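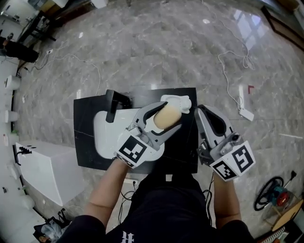

Print this page | E-mail this page

Workshop notebook, front room
April, second entry, written up after 2 p.m. with the blinds still not fixed

Low table first. It stays. I argued against it last month and lost, and having now spent a morning bent over it I would like the record to show that I was right about my back and wrong about everything else. You can see the whole top standing up, you can reach the far edge without leaning on anything, and whatever falls off doesn't have far to go. The old bench was at a civilized height and things fell off it like lemmings.

The black top is also good for finding things on. Pale objects, at least. I put a black hex key down on it at the start of the morning and we are now a household of one fewer hex key. If you find it, it's the size that fits the table legs, naturally.

The big white board: still using it on the left half of the table. I know it has been called the tray, the board, the tabletop's tabletop and (on the shelf label) "misc. white." I'm going with board. The curved outline means you can't line it up against the table edge with any confidence, so each time somebody wipes down it goes back slightly different and the next person swears it was moved on purpose. I put two pencil ticks on a strip of masking tape to settle the matter. Then I wiped down, and took the tape off with the cloth. Will redo.

Wiping: damp cloth, then dry cloth. The board shows streaks if you skip the dry one. The table shows everything, always, including fingerprints from people who tell me they weren't in. No more of the lemon spray. It leaves a film, and the film picks up lint, and then we have a gray table.

I did try to take the scuffs out of the spare board with the 1,000 grit paper. Result: the scuffs are gone and so is the shine, in a patch shaped like my enthusiasm. Don't do this to the good board. The spare one is now the one we mix things on.

THE TAN ROLL

Lives on the table end of the shelf from now on. It has a rounded white end and that end goes to the right, so we can tell from across the room whether it has been put back or just put down. The label on its box says "tan roll, white end," which I thought was beyond argument. There has been an argument. Some of you want it filed under food shapes and some under cylinders. I've put it in cylinders, in the front, next to food shapes, and consider the peace talks closed.

Please don't pick it up by the white end. I have no evidence that this does harm. I just don't like watching it.

THE BLACK BRACKET

The angular one that stands at the far side of the board. I keep wanting to move it. It throws a dark patch onto the white, and when the sun comes round the patch creeps along and looks like a stain, and I have gone at it with the cloth more than once. (More than twice.) Moved it a hand's width toward the back and the patch moved with it, as shadows will. Put it back. Leaving it. Anyone tempted to scrub the board, wave your hand over it first.

FLOOR

Undico, who run the building, put in the polished gray marble before we had the lease and are very proud of it. It is handsome. It is also a mirror. On a bright day the windows come back up at you off the floor and you lose the near edge of the table in the glare. I asked about matting. They sent a nice letter about the character of the lobby, and we're not in the lobby.

Things learned about marble this month:

Chairs with metal feet, no. Felt pads on everything. There is a box of 1,000 felt pads in the cabinet, because the box of fifty was out of stock and I had the ordering login. We are set for felt pads. Take some home.

White veining in the floor hides white thread, white tape ends and the little white caps that come off everything. If you drop one, stop walking and get down there with it. I mean now, before you take a step.

Floor tape sticks well and comes up badly. The red L near the power strip is a corner mark and needs to stay where it is. I'd like the other corners back sometime too, as one corner is more of a suggestion than a rectangle. Use the Kovar tape on the second shelf, which peels off in one piece. The shiny stuff from the hardware store came up in crumbs and I spent my lunch on my knees with a plastic scraper, thinking about my choices.

CABLES

Right. The white ones across the floor. There is a loop on the table side and a longer wandering one that finishes at the power strip, and between them they've written something in cursive that I can't read but take personally.

What I want:
- one run along the wall, under the dark wood, where feet don't go
- the strip off the open floor, or at least tucked up to the table
- slack coiled and tied, not left in a nest
- no crossing the path between the table and the door

What I did: bought a length of Koloner floor channel, laid it out on the marble, admired it, and found that it comes in beige. It's supposed to be stuck down, and Undico would have views on that. So it's rolled up again behind the cabinet. I timed myself coiling one cable the proper way, over and under, and even at my pace it doesn't take long. The whole room would be 30 minutes for one person who isn't also answering the phone. I'm writing the figure down so that it can be used against me.

Until then: lift your feet. If you unplug something at the strip, trace it to the other end before you pull. White cable, white cable, white strip. I put colored tape flags on the shopping list. Again.

LEFT WALL

The white cabinet is fine where it is, but the top isn't a shelf. There are connectors or labels (depends which of us you ask) along the top edge and a coffee mug does neither any good.

The white cylinders past it can stay stacked against the wall for now. They look tidy there, which in this room is a qualification. If they're going to be stored for good then they need a sign saying what they are and who to ask. I wrote a sign saying "cylinders" and felt immediately that I hadn't helped.

Soft pile on the floor at the near left: please use the hooks. We have hooks. I put them up, they're level, I was very pleased with them, and at last look they were holding one umbrella and the calendar.

STANDING WORK AT A LOW TABLE — notes to self

Shoulders over hands. Feet a bit wider than feels dignified. Change sides before it hurts, not after. Kneeling is no better, I tried it on the marble and could feel each knee separately for the rest of the day. The foam kneeler from the garden center is an option if we can agree not to make remarks.

I also tried putting the legs up on blocks. The table rises, the wobble rises with it. It was quite like working on a boat. Blocks are back in the wood bin.

Put down one thing before you pick up the next, and put it down on the white half if it's going to be needed again and off the white half if it isn't. That's the entire system. It has held up for two whole mornings, a local record.

SHOPPING / FETCHING

Colored flags for cables. Masking tape. Dry cloths (the blue ones, they don't shed). Blind cord. A hex key, see top. The spare table is still in the back of the Honda, where it rattles at stop signs, and needs two people and a blanket to get it up the steps. Bring the blanket. Last time we used a good coat.

Blinds: cord snapped on the window side again. It can be held closed with a clothespin, and the clothespin is on the sill. If the clothespin isn't on the sill, it's on somebody's bag of chips, and I'd look there first.

Still to decide: whether the board gets rubber dots underneath. For: it would stop sliding about when you lean. Against: black rubber on a white board, and I know which one will win. Trying clear dots on the spare before we do anything we regret. Left a set curing under a paint can overnight. Paint can is closed. I checked.

E-mail this entry to a colleague | Print without comments

3 comments

front desk side wrote:
The hex key is in the pencil jar. It has been in the pencil jar since you put it there and said "so I won't lose it."

cylinders faction wrote:
Happy with the filing. Could the box go one shelf lower though? Some of us are short and the low table has spoiled us. Also I have tried the clear dots at home on a cutting board and they went yellow by summer, so maybe give them longer than a night before you decide.

no name given wrote:
Took forty felt pads. My kitchen chairs thank you. Is the beige channel really unusable? If it just lay loose along the wall, nothing stuck down, you'd barely see it under the wood and Undico couldn't say a word. I can be there after lunch with scissors. Not lifting the table out of the car by myself, though, so don't plan on that.

Contact the workshop | Copyright the authors, all entries | Back to top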